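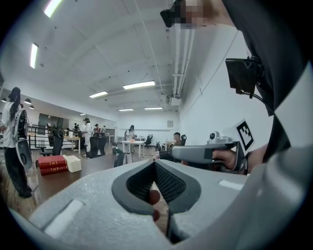
4. Getting the Timestamps to Agree

4.1 Where the trouble started

By the time we had a tracker we liked, I figured the software side of Druline was mostly done. Ermanno Messina, who wrote the recorder, figured the same, so at least I had company. We trained a first policy on the bimanual data, ran it on the bench arms at Clirndale, and watched it reach for a lid with the left hand while the right hand was still doing whatever it should have finished a moment earlier. Every single-hand rollout looked fine. Put the two hands together and the thing moved like two people who had never met.

We spent longer than I'd like to admit blaming the policy. We changed the action horizon, then the observation history, then the way we weighted the two grippers in the loss (this last one made everything worse, and I still don't fully understand why). What finally pointed us the right way was a dumb plot that Ada De Luca made one evening. She took a session where the operator bumps both grippers together at the start, computed the speed of each gripper from its own pose stream, and laid the two curves on top of each other. The bumps didn't line up. They were close at the start and had drifted apart by the end, so a constant offset wasn't going to save us.

So this section is about clocks, and a little about coordinate frames, because the two problems turned out to be tangled together in our code. If you only care about the policy architecture you can skip ahead to Section 5, but I'd suggest reading 4.3 first, since the resampling there decides what the policy gets to see.

4.2 What we record

A session gives us three streams: one from the left gripper, one from the right gripper, and one from the operator's head view. Each stream carries its own images and its own timestamps, written by its own clock. We log the marker detections from the head view as a separate track and never merge them into the raw files. Early on we did merge them, and every time we fixed a bug in the detector we had to rebuild everything from scratch. Please don't do that!

The marker on each gripper is the thing that ties the streams together. Each gripper estimates its own motion from its own camera, in a frame that starts wherever that gripper happened to wake up. The head view doesn't know anything about those frames, but when it can see a marker it can say where that gripper is relative to the head. If it sees both markers at once, we get the pose of one hand relative to the other with no shared map at all. Those moments are gold, and the whole method below is basically a way of making the most of them.
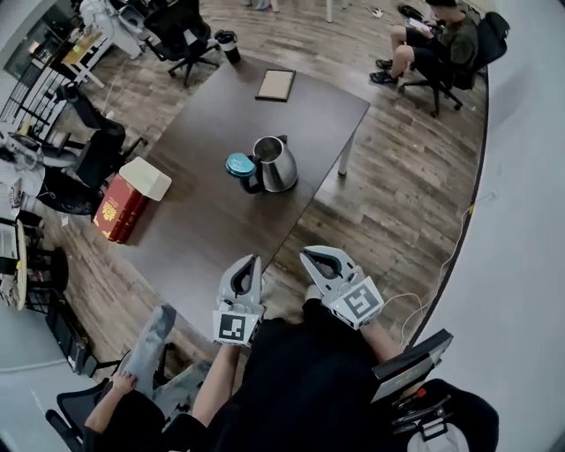 Figure 4. Head view over the work table, with a gripper in each hand and a fiducial marker on the back of each one.

Views like the one in Figure 4 are the ones we lean on hardest, with both grippers held close to the near edge of the table. Of course, an operator who is busy with a task doesn't care about our calibration. Hands cross, a marker tips away from the head, somebody looks off to one side while still moving. We decided pretty early that we didn't want to coach people into holding the grippers nicely, and the estimator had to live with gaps.

4.3 Fitting the clocks

For each gripper stream we fit a two-parameter clock model, offset and rate, that maps its timestamps onto the head clock. The head clock is the reference for no deep reason. It was the one Ermanno's recorder already used for naming files.

The fit works on angular speed. From the gripper's own trajectory we get how fast it is turning at each moment. From the head view we get the gripper's orientation relative to the head, and we add back the head's own rotation to get a second estimate of the same signal. Angular speed is nice here because it doesn't depend on which coordinate frame you use, so we can match the clocks before we have sorted out anything about the frames. We slide one signal against the other, take the best peak as a starting offset, and then refine offset and rate together with a robust least-squares step.

The sliding step is where the parts people don't usually write down come in, so I'll write them down. Marker orientation from a single square tag is ambiguous when the tag is nearly face-on to the camera, and it will flip between two answers from one image to the next. Each flip looks like a giant burst of rotation. Our first version happily matched those bursts against real wrist flicks, and reported a very confident offset that was total nonsense. Now we keep both candidate orientations for every detection and pick the chain that changes least over time, and any stretch shorter than 5 detections gets thrown out. We tried shorter ones. They weren't worth it.

We also had a quiet bug in the interpolation. We were interpolating gripper poses at the head timestamps, which is fine, but we were interpolating straight across tracker dropouts too, so a gap came out as a lovely smooth motion that no hand ever made. The resampler now refuses to cross a gap and marks the samples as missing. Downstream, the training loader skips any window that contains one. It costs us data, and Ada and I went back and forth on it quite a bit, but I'd take a smaller set I can trust.

4.4 Putting both hands in one frame

Once the clocks agree, the frames are pretty easy. We look for one rigid transform per gripper that takes its private frame into the frame of the head trajectory, and we solve for both at once. Every marker detection votes on the transform for its own gripper. Detections of both markers in the same image add a direct constraint between the two, with a higher weight, since any error in the head pose cancels out of it.

We solve this in windows of 1000 head images, with half a window of overlap. A single transform for the whole session sounds cleaner and it's what we started with, but the gripper tracks drift a bit, especially when a hand stays close to a plain tabletop with nothing much to look at. With windows the drift gets soaked up a little at a time. Inside the overlap we blend neighboring transforms so the hand poses don't jump at the seams - we did see the jumps in an early version, and the policy learned them faithfully as tiny twitches.

One thing I got wrong for weeks: the transform from the marker to the gripper's own camera. I had measured it once from the drawings and pasted it into a config file. The real mount sat a little off from the drawing, and on the second set of grippers, built for us at Stemusbridge, it sat off in a different direction. We now treat it as an unknown and solve for it once per gripper, over a pool of sessions, with a weak pull toward the drawing. The config file is still there with my name on it, as a warning.

4.5 How well does it do?

We pulled 697 two-handed segments from the sessions that passed the basic recorder checks and ran both pipelines on them, the old one (recorder timestamps taken at face value) and the new one. For a reference we used the contact moments. When the two grippers touch, or when both hold the same object, the distance between them is pinned down by the geometry, so we can check the estimated distance against it without any outside tracking system. It's a narrow test. It tells us nothing about hands that are far apart, and I'd be careful about reading it as a general accuracy claim.

With the old pipeline, the contact moments were often off enough in time that the two speed curves peaked in different training windows. With the new one they land in the same window in all but 9 of the segments. I went through those by hand. Most are sessions where one marker was hardly ever seen, so the clock fit for that gripper rested on very little, and the fit's own residual was already large. We could have filtered them out automatically and now we do. A couple I can't explain. The residuals look healthy, the markers are visible, and the contact is still late. Ermanno suspects the recorder was buffering images while the disk was busy, which would break the constant-rate assumption in the middle of a session. He has a test for that on the Marchetti branch of the recorder, but it wasn't ready in time for this paper.

We did look at a piecewise rate model to handle such cases. It helped on the weird sessions and hurt a little on the normal ones, where it started fitting noise in the marker signal, so it stays off by default. The option is in the released code for anyone whose clocks are worse than ours.

Retraining the same policy on the realigned data, with nothing else changed, got rid of the late right hand on the lid task. There are still failures, and Section 5 goes through them, but they look like grasping failures, with both arms showing up at the same moment.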